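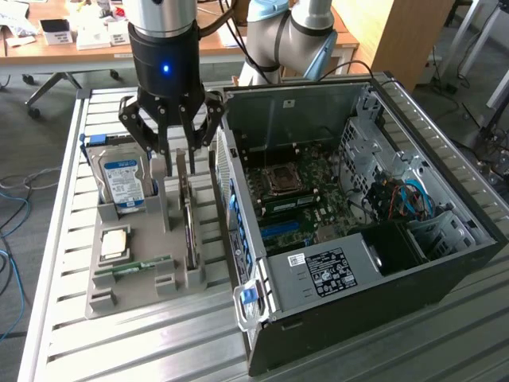
How to Back Up Your Home Computer Without Believing the Box

Posted 2025-11-12 by Sigrun Vik

Every backup product I have bought in my life promised me the same thing, that I could set it up once and forget it. I have done that. I set one up and forgot it so well that when my laptop quit in July, the last copy of anything was from the winter before last. The software had been showing a green check mark the whole time. I still don't know what the check mark was checking.

So this is a slower way of doing it. It takes an evening to set up and a short while each month after that, and it costs the price of two drives. If you want something that takes no effort at all, plenty of companies will sell you the feeling.

What you need

Two external drives, each at least twice the size of what you plan to save. A roll of masking tape and a marker. A notebook, or one sheet of paper you won't lose. You do not need a subscription yet, and you may never need one.

People ask whether they should pay extra for a drive sold as a "backup drive." I haven't seen a reason to. The ones I have opened the packaging on were ordinary external drives with a trial program loaded on them, and the first thing I did was erase it.

Step 1. Find out what you have

Before copying anything, look. Open your home folder and check the size of each folder inside it. On Windows, right-click and choose Properties. On a Mac, click the folder and press Command and I. Write the numbers down.

Most of the bulk will be photos and video. The things you would be really sick about losing are usually tiny: tax returns, a lease, a half-written letter. My own "cannot lose" folder came to 391 files and would fit on a thumb drive from a gas station. The photo folder next to it was many times that size, and a good part of it was screenshots.

Don't sort everything now. Sorting is where people stop. I know someone who has been getting her pictures in order "before I back them up" for years, which means she has no backup and a partly tidy folder.

Step 2. Check where your files really live

This one trips up careful people. If your computer is tied to an online storage service, some of what you see in a folder may not be on the computer at all. You get the name and the icon, and the file itself downloads when you click it. Copy that folder to a drive and, depending on the service, you may get the real files, or you may get a long wait and a pile of errors.

Look for a small cloud symbol beside file names. If you see it, right-click the folder and pick the option to keep it on this device (the wording changes from one service to the next, and sometimes from one update to the next). Let it finish before you go on.

And please don't count syncing as a backup. Delete a file on your laptop and a sync service will delete it everywhere else too, very promptly. Some keep a trash folder for a while. Go read how long yours keeps it.

Step 3. Name the drives

Put tape on both and write A and B. Then give them the same names on the computer. Mine were both called "Untitled" for a long time and I once erased the wrong one, so I'm firm about this.

Step 4. Make the first copy by hand

Plug in drive A. Make a folder with today's date on it. Drag your "cannot lose" folder in first, then documents, then photos. Start the photos before bed.

Yes, there are programs for this, and we'll get to them. I want you to do it once by hand so you know what a complete copy looks like on your own machine, how long it takes and how much room it needs. After that, if a program tells you it backed up everything in under a minute, you'll know to raise an eyebrow.

When it's done, compare sizes against the numbers you wrote down. Then compare the file counts. Mine came up short the first time. The photo folder had 1,042 items on the laptop and fewer on the drive, and the copy window had closed without a word of complaint. A second try got the rest.

Step 5. Restore something

Copying is the easy half. Go to the drive and open 4 files of different kinds: a photo, a PDF, a spreadsheet and something old. Open them all the way. Scroll to the last page.

If you can, do this on a different computer. A backup that only opens on the machine it came from is not much use once that machine is in the recycling.

Step 6. Do it again with drive B, and move it

Repeat step 4 with drive B, then take it out of your home. A desk drawer at work is fine, or your sister's closet. If you worry about who might get at it, turn on encryption when you format the drive, and write the password on the paper I mentioned. Keep the paper somewhere other than next to the drive.

Fireproof boxes are popular for this. Many are rated for keeping paper from burning, and a drive can be ruined at temperatures paper will put up with. Read the rating before you spend the money.

Step 7. Now let a program help

Both Windows and macOS come with a backup tool. Try the free one first. Point it at drive A and let it run on a schedule. Once a month, swap A and B, and do step 5 again while you have the drive in your hand.

Write the date of each swap in the notebook. I trust the notebook more than the green check mark.

About those "lifespan" numbers

Drive makers like to print very large hour figures. Those describe big groups of drives under set conditions, and they tell you next to nothing about the one on your desk. I've had a cheap drive run for years and an expensive one start clicking before I'd thrown out the receipt. If a drive clicks, disconnects by itself or takes ages to open a folder, copy what you can and stop using it. The warranty may get you a new drive. It won't get you the photos.

Next month's page covers phones, where everything is stored somewhere you didn't choose and the settings menu has moved again.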